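Home & Hobby Reference > Toys and Games > Construction Toys

Wooden cube (toy)

By Wendy Goodall. Last revised in November

A wooden cube, also called a plain block, counting cube or unit cube, is a small solid piece of wood with six equal square faces, used for stacking, building, sorting and early arithmetic. It is one of the simplest shapes in the family of wooden building blocks and is often sold in sets with bricks, planks, cylinders and arches, though many sets contain cubes alone. Cubes may be painted, stained, printed with letters or numbers, or left bare. This article deals mainly with the bare kind.

Size and proportions

There is no single standard size. Cubes for table use are commonly made with an edge between half an inch and two inches. Smaller cubes are used as counters or game pieces and are not suitable for children who still put things in their mouths. Larger ones are easier for small hands to lift with a full grip and make a louder noise when they fall, which some households take into account.

What matters more than the size is that all the cubes in a set agree with one another. A cube that is a little too tall on one side will tilt whatever is placed on it, and the error grows with each level. Makers check this by lining up a row of cubes against a straight board and sliding a second board over the top. If the upper board rocks, one or more of the cubes is off. A set made at home from offcuts will nearly always have a few that fail, and these can be kept for the top of a structure or sanded down and checked again.

Wood

Hardwoods such as maple, beech and birch are the usual choice. They have a close grain, take a fairly crisp edge and do not dent easily when dropped. Softer woods such as pine and basswood are lighter and cheaper, and are easier to cut with hand tools, but their corners bruise with use. Basswood is favored for cubes that will be painted or carved.

Pale woods are popular for bare cubes partly by habit and partly because pencil marks, crumbs and dirt show up on them and can be dealt with. The grain on a pale cube is often so faint that the end grain faces can only be told from the side faces by touch, or by looking for the ends of the growth rings. The end grain is a little rougher and soaks up more oil or paint than the sides do.

Wood swells and shrinks with the moisture in the air, and it moves more across the grain than along it. A cube cut exactly square in a heated shop in winter may be very slightly out of square by summer. In small cubes the change is too slight to matter for play.

Making

Cubes are cut from square stock, that is, a long strip of wood planed to the same width and thickness. The strip is crosscut into lengths equal to its width. In a home shop a stop block is clamped to the saw fence or miter box so that each piece comes out the same. The strip should be long enough that the hands stay well away from the blade, and the last short piece is thrown away instead of being cut.

After cutting, the faces are sanded flat on a sheet of abrasive paper taped to a board. The cube is moved over the paper, not the paper over the cube, since a loose sheet wraps around the edges and rounds the face. The twelve edges and eight corners are then eased with two or three light strokes each. Edges left sharp will splinter and are unpleasant to hold. Edges rounded too far leave less flat surface to stack on, and cubes shaped this way tend to slide off each other in tall towers.

Factory cubes are often tumbled in a drum after cutting, which softens all the edges at once. Tumbling gives a fairly even result but can leave small dents if the load is too heavy. The Safavi pattern, named for the small workshop that first sold it, is tumbled only for a short time and then finished by hand. It has flatter faces than most tumbled cubes and costs more.

Finish

Bare cubes need no finish. A thin coat of food-safe mineral oil or a mix of oil and beeswax brings out the color and makes the surface a little easier to wipe. It also makes the faces more slippery for the first few days. Varnish protects the wood better but gives a hard, glossy surface, and varnished cubes are harder to stack high.

Stacking

The first structure most children make is a tower, with one cube set directly on another. The second is usually a row. Putting the two together gives a wall, and setting each level back from the one below it gives a step or pyramid form.

A flat pyramid, also called a triangle wall or stair wall, starts with a row of cubes along the table. Each row above has one cube fewer than the row it stands on, and each cube sits over the joint between two cubes below. A base of four therefore takes 10 cubes, and a base of five takes 15. In a loose version the bottom cubes are left slightly apart, so that the same number of cubes covers more width, but the gaps must be small enough for the upper cubes to bridge them safely.

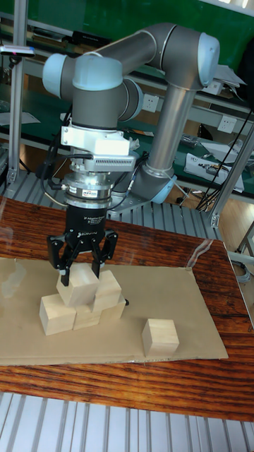 The order of placing makes a difference. Builders who finish the whole bottom row before starting the next have a chance to straighten it first. Those who work up one side and then fill in the other must lower later cubes beside ones already standing, and there has to be room for whatever is doing the holding. A cube held by two opposite sides cannot be set down tightly between two neighbors without pushing one of them. The usual answer is to set it a little proud of its place and nudge it in afterward, or to hold it by the front and back faces.

Releasing the cube is the step at which most small structures fall. If one side of the grip lets go before the other, the cube is dragged a short way toward the side that is still holding. Young children often learn to press down lightly before letting go, and then to open the hand wide. Ívar Bech, who wrote a short handbook on block play for the Skikis nursery, called this "waiting for the block," and suggested that adults say nothing while it is going on.

Surfaces

A bare wooden tabletop is suitable if it is level and not highly polished. Cardboard is a common substitute. It is quiet, it keeps the table from being scratched, and it has enough grip to stop the bottom row from creeping outward. It should lie flat, with any fold or flap turned away from the building area. Deep carpet is the worst surface, as cubes sink into it unevenly. A tray with a low rim works well for small cubes and makes clearing up faster.

Spare cubes are best left to one side with a clear space between them and the structure. A sleeve or the side of the hand is more likely to catch the work when the supply is heaped against it.

Use in teaching

Plain cubes are used in the early grades to teach counting, addition, area and volume. A large cube two units on each edge takes eight small cubes, and one three units on each edge takes 27, a result that surprises many children who expect the number to grow more slowly. Bare cubes have an advantage over colored ones in this work, in that children do not sort them by color when asked to sort them by something else.

Another common exercise is copying. One person builds a small arrangement, and the other makes the same arrangement next to it. Later the second person works from a drawing. Stuart and Brenda Rudd described a set of 19 such drawings in their classroom booklet, beginning with two cubes side by side and ending with a bridge and tower. The booklet was sold with the Pireo block box and is now hard to find without it.

Games

Several table games use plain cubes. In the simplest, players take turns adding a cube to a shared tower, and the player who brings it down loses. Grurkotance is a slower game for two in which each player has five cubes and must build outward from a single starting cube without leaving any cube unsupported. A cube may be moved but not taken back. Play ends when neither side can add to the structure. House rules differ on whether a cube that shifts but stays up counts as a fall.

Care and storage

Cubes are cleaned with a damp cloth and left to dry on a rack or towel with space between them. They should not be soaked or put in a dishwasher. Raised grain after cleaning can be taken down with fine sandpaper. Crayon comes off with a little mineral oil, and ink generally has to be sanded out.

A cloth bag or an open box is enough for storage. Closed plastic tubs are acceptable if the cubes are fully dry when put away. Boxes made to fit a set exactly look neat, but Booker Bellamy, in his guide to repairing wooden toys, advises leaving a finger's width of slack on two sides, both for swelling and so that the first cube can be got out.

Cracked cubes should be removed from a set for small children. Dented ones can often be saved by laying a damp cloth over the dent and touching it briefly with a warm iron.

Related entries
Alphabet blocks
Basswood
Building planks
Counting rods
Miter box
Sanding by hand
Stacking games
Toy storage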